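About Us

Guvska Kitchen School. Home cooking classes, small groups, real food. Based in Plilstead, second site in Lolitstead opening in March – more on that further down.

Who we are

We started as a supper club. People kept asking how to make the dumplings, so one night we showed them, and then we were a school. No celebrity chefs, no white jackets. Everyone who teaches here cooks dinner for a family most nights of the week and it shows (in a good way).

Since then 732 students have been through our beginner course. Some came in not knowing how to boil rice. Plenty have come back for the next level, and a few now teach for us.

What we teach

Beginner course – 5 evenings, two and a half hours each. Knife skills, rice and noodles, soups, one-pan dinners, and a last night where you cook a full meal and eat it together.
Weekend workshops – bread, dumplings, pickles, soup stock. One topic, one morning.
Teens – ages 13 to 17, same recipes, smaller portions of lecturing.
Private groups – birthdays, work teams, new neighbors. Write to us, we will work something out.

Every recipe gets tested at home before it goes into a class. If it needs a gadget most people don't own, we drop it. You go home with printed sheets and whatever you didn't eat.

The kitchen

Regular home-style kitchens, on purpose. Tile, daylight, things you'd find in your own drawers. What you learn on our stoves should work on yours the same night.

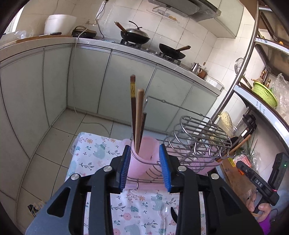
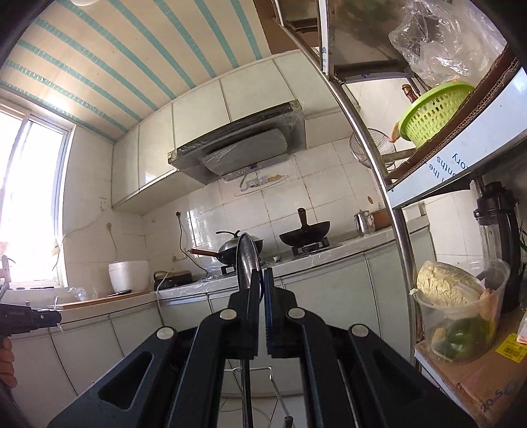
Utensils in the rack, and a look across the tiled kitchen toward the window.

Everybody washes up. It's part of the class, sorry. Goes fast with a group and it's usually when the best questions come out.

How we shop

Vegetables come from Kyei Produce, just outside Plilstead. They tell us what's good that week and we change the menu to suit, so the dish on the sign up page may not be the dish you cook. Flour, rice and dry goods we buy in bulk and keep prices down that way. Allergies – tell us when you book, not at the door please.

Prices and places

Beginner course is $560, food and printed sheets included. Workshops are $50. We hold a couple of reduced price spots on every course, just ask, no forms and no long story needed.

Lolitstead

Same classes, same teachers to begin with. Parking is a lot easier then in Plilstead. Sign up list opens 07/02/2023 and people already on our newsletter hear first.

Getting in touch

Email is best, phone is hit or miss when theres a class on. We answer in the mornings, normally before the shopping gets dropped off. Gift vouchers also by email – put "voucher" in the subject line and the name you want printed on it.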